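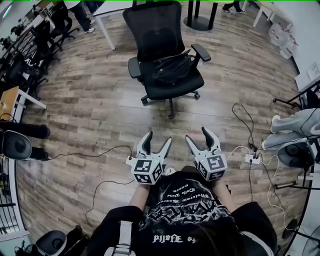 Grippers in both hands, jaws open. Mind the cable on the floor.

Demo shift tips, from the Nirau floor

Wrists go first. Swap out after 36 minutes, even if your on a roll.

Cables: tape them down or run them along the wall. Power strip too. Chairs pushed in before you start, casters find every cord.

Long hair tied back. Sneakers, no sandals.

Wipe the marker cubes with a dry cloth. No spray.

Sarahí Becerra used to pack full time, now it's half packing, half teaching the arms. Same pay grade, ask her how she got it in writing. Less lifting, more standing. Get a mat.

Bad take? Say so and redo it. Aurelio Zavala tosses over 3 a shift, no one minds.

Grippers back on the charger by 4 pm, night crew needs them full.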